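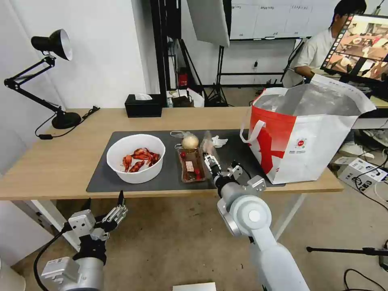

A bowl of crayfish, tomatoes and an onion on the table.

Summer heat in our flats: what we learned from the top floor

Many of you wrote to us after the hot weeks to say that the bedrooms under the roof could not be used at night. In the Pagano building, the residents of three flats wrote down the temperature each evening and each morning, and they have kindly shared their notes with the newsletter. We thank them, because it is not a pleasant job to read a thermometer when one only wants to sleep.

The flats have the same plan and the same windows. The difference is in the shading. The first flat has outside blinds, which were put up by the previous owner. The second has thick curtains inside. The third had nothing until July, and then the family fixed a pale cloth outside the living room window with simple hooks. In the flat with outside blinds the bedroom was usually at 24 degrees when the people went to bed. The flat with curtains was always warmer, even when the curtains stayed closed during the whole day. This agrees with what the architects from Skarnora explained at our spring meeting: once the sun has passed through the glass, the warmth is already in the room.

The second matter is the night air. In most of our buildings it is possible to open windows on two sides, and then the air moves through the flat quite well. In the Fadura houses it is more difficult, for the bathroom and kitchen sit in the middle and the inner doors are often kept shut. There we advise you to keep the doors open with a wedge and to open the small window on the stairs too, if your neighbours agree. Please close it again by 8 in the morning.
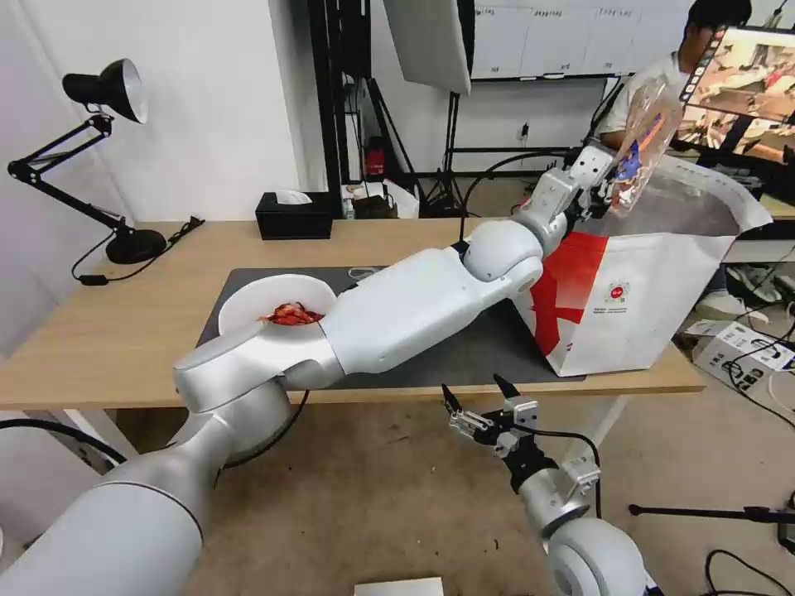
Rhea Panganiban writes that she tried the open doors for a full week and that it helped in the bedroom, but hardly at all in the kitchen. She asks if the old air vents above the cookers, which were painted over many years ago, could be opened again before next summer. She would also prefer outside shutters to blinds, as the wind on her side is strong and a blind makes noise all night.

We have passed the question of the vents to Brindora, who look after the ventilation in the Fadura houses. They will inspect the shafts in October and we will print their answer when we have it.

If you wish to put up outside blinds or shutters, please remember that you need a written permission first, also when you own the flat. The form is at the office. Requests that arrive by 18th September will be handled together, so that one scaffold can serve several flats and the cost can be shared. Colours are limited to white, sand and light grey. Fabric awnings on the street side are still not allowed, but on the garden side they are.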